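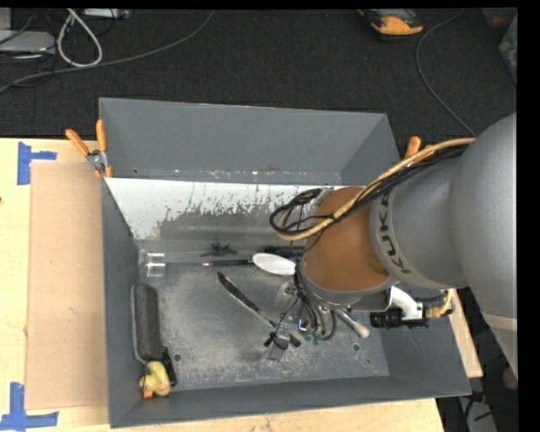
The drawer under the paint shelf

Most homes have a place where things go when they have no place. In older houses it is a drawer in the kitchen. In newer flats, where drawers are few, it is more often a box under the stairs or a tub on top of the boiler cupboard. Open one and you will find a tape measure, a candle stub, a bath toy, half a packet of picture hooks and the roller somebody used on the spare room.

The roller is the item I would start with. Foam rollers are cheap, so people treat them as something to use once, and then keep them anyway. A foam sleeve will do several rooms if it is washed before the paint dries. Run it under a cold tap if the paint is water-based, squeezing down the length with your hand until the water runs clear, then stand it on end to dry. Left on its side while damp it goes flat along one edge, and a flat roller leaves a stripe on every turn. If the foam tears when you pinch it, throw the sleeve away and keep the frame. A bent frame can usually be eased back by hand.

In Butwood, a village with one shop and a hall, residents run a mixed table twice a year for the contents of these drawers. Everything on it costs 84p, a price fixed years ago to use up a roll of printed labels. Rollers, trays and brushes go first. Kitchen tools go next, apart from garlic presses, which come back every spring. Toys are slow until the schools finish for the afternoon.

Rubber ducks deserve a paragraph. They are one of the commonest things to turn up in the wrong room. A duck leaves the bath when the child does, and after that it lives on windowsills, in toolboxes and in the bottom of the peg bag. The ones with a hole underneath hold water and go black inside. Squeeze it out over a white basin and look at what comes out. If there are dark flecks, the duck is finished. Ducks with no hole last for years and need only soap.

Sorting the drawer takes an evening at most. Empty the whole lot on to a table covered with newspaper. Wipe out the drawer while it is bare, corners included, as dried paint and grit collect there and get into everything else. Then make 4 heaps: decorating, bathroom, kitchen, and things you cannot name. The last heap is always larger than expected. Put it in a bag, write the month on it and leave it in the hall. If you have not been into the bag by September, or whichever month is half a year off, let it go.

For what remains, shallow containers work better than deep ones. Prekus sells a stacking tray in 12 sizes, of which the second smallest fits a standard kitchen drawer with room for a hand at the side. The Quintana box is deeper and has a lid, and suits a shelf. I have used both. The Quintana lid cracked in its first winter in the shed, though indoors it has been fine. Clear plastic is worth paying a little extra for, as labels fall off in a damp cupboard.

Long items are the awkward ones. A roller with its handle on will not lie flat in most trays, and people tend to force it in at an angle, where it catches on the runner. Hang it up instead. A cup hook inside the door of the cupboard under the sink will hold a roller, and a second one will take the brush. Jirkura makes a hanging rail for the purpose, sold in pairs, which does the same job and costs a good deal more than 2 hooks.

Small decorating bits, such as filler knives and sandpaper, can go in an old biscuit tin. Ours also holds the spare key for the radiators and a ball of string, and the lid needs a coin to get it off.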